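18 Oct 2026
Candy table, bowl, wrappers

Picking up where the last page stopped, which was me complaining about the tabletop. I still don't love it. Dark charcoal looks great in a catalog and then it shows every fingerprint, every bit of sugar dust, every sleeve. Wiped it with the Rurex spray first thing, then again with plain water, and the Rurex leaves its own faint haze if you're lazy about the second pass (I was lazy about the second pass). Plain water and a cloth you've actually wrung out is better. Writing it large for whoever sets up next: WATER LAST.

On to the candy. We're using the twist-wrapped ones from the Vasylenko order, tipped out on the table a few at a time, and they go back in the bowl. I like them a lot more than the foil ones we started with! The foil ones roll. You set one down, look away, and it's gone under the rail. Twist wraps have those pinched ends that work like little feet, so a piece mostly stays where you put it, and there's something to get hold of whichever way it lands.

Layout I've settled on is bowl at the back in the middle, candies scattered in front of it with a good bit of space between them. Not lined up. I did line them up once and it looked like a shop display, and it also made everything too easy.

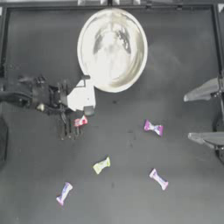 Bowl at the back, five twist-wraps in front. Pink-and-red one is nearest the hand.

The pinks are the ones I'd pick if we could only keep one color. Against that dark top you can find them from across the room. I had some brown ones in the first batch and they just sink into the table, especially under the far lights. I've put those in the jar by the kettle, where they are being dealt with by the whole corridor.

Wrapper notes, while I remember:

The twist loosens with handling. A fresh one has tight ends and a stiff little fan at each side. After a day of being picked up and dropped, the fans go soft and start to open, and then you get a piece that slides about inside its wrapper. Feels horrible in the fingers, sort of like a loose tooth. I retwist the ends by hand at lunch, which is soothing for the first handful and then very much isn't.

Labels matter less than I thought. Some sit face up and some don't and I can't see that it makes any difference to anything, so I've stopped turning them over. Oleksandra Polishchuk still turns hers over. We have agreed not to discuss it.

Don't leave the bag near the radiator. The Ondier fruit ones got sticky on the inside last time and the wrapper came off with a layer of candy attached. Bin the whole lot if that happens, it isn't worth saving a few, and the residue on the table takes forever.

Weighed things too, on the little kitchen scale, mostly to stop the argument about whether the bowl slides. The bowl is 290 g with nothing in it, the full bag is 707 g including the bag. So once there's a decent pile in the bowl it stays put perfectly well, and it's only in the early part that a nudge will send it walking toward the rail. I tried a square of shelf liner underneath and took it out again after one go - it lifts the base a hair and the bowl rocks, and the rocking bothers me more than the sliding did.
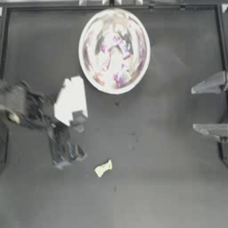
I do enjoy the moment when there's enough in the bowl for the sound to change. The first few go in with a real clatter, then they start landing on each other and it turns into a rustle. You can tell how far along you are with your back turned, which I mostly had, being busy with the labels for the storage tubs.

Storage tubs! Finally. They're the Plunix ones with the clip lids, one per color family, and a spare for anything with a tired wrapper. I know we said we'd sort by flavor but the flavors are printed so small that I gave up before I'd done a single tub. Color family it is. Pink, red and magenta go together. Purple gets its own. If you find one you can't place, put it in the spare tub and don't start a new one, please, we have a limited amount of shelf.

The tubs live on the second shelf, lids clipped. One clip lid was left open overnight earlier on and I'd rather not describe the ants.

After lunch I went over the top again and timed the whole business from clean table to clean table, including the retwisting and the wiping. 90 minutes, which is longer than I'd have guessed, and most of it is fussing. The pickup and putting away is quick. It's the crumbs and specks that eat the time. They come off the candy ends, I think, or off our sleeves, and you don't see them until you get down low and look along the surface.

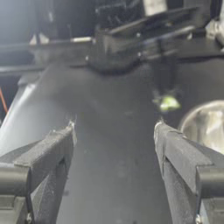 Tabletop close up. Faint smudges and specks still there.

So, for the specks: the cloth just pushes them around. A dry paintbrush from the drawer does better, sweeping toward the front edge and into a dustpan. Then the damp cloth. I'm going to buy a wider brush (the one I have is for window trim and it takes an age).

Things I tried for the smudges that weren't worth it: glass cleaner, streaky and it smells. Microfiber dry, makes it worse. The melamine sponge does take the marks off, but it also dulled a patch by the back corner, so I stopped at once and we'll all pretend we like that corner. If anyone has a better idea, write it in the margin.

I asked Oleksandra whether we should switch to a lighter top in November when the spare panel comes. She says leave it, the dark one makes the candy stand out and we'd only be complaining about glare off a pale one. Probably right. I'd still like to hold the panel up next to it and look before we decide. She also wants a second bowl, so one can be washed while the other is out, and I've no objection to that at all as long as it's the same size and we don't end up with one of those deep mixing bowls where everything vanishes to the bottom. 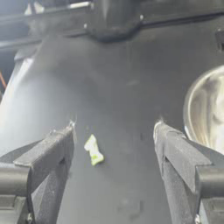

Rule about lunch, then, which I've been meaning to write down properly. No eating at the candy table. I include myself. Salad especially, and anything with crumbs, and anything in a wrap that drips. The long bench by the window is right there and has chairs. If you've had food anywhere near the top, brush first and then wipe, and check the rim of the bowl as well, things stick under the lip.

Bowl washing: warm water, drop of dish soap, dry it right away with the blue towel or you get water spots. The red towel is for the floor. I have now seen the red towel used on the bowl twice.

Still to do: wide brush, second bowl, retwist the purples, print a bigger label for the spare tub. Need 8 more clips for the lids as well, the ones that came with them are already going brittle. Also ask Vasylenko if they'll sell us the pink ones on their own, the mixed bag always comes with too many browns and the jar by the kettle is full.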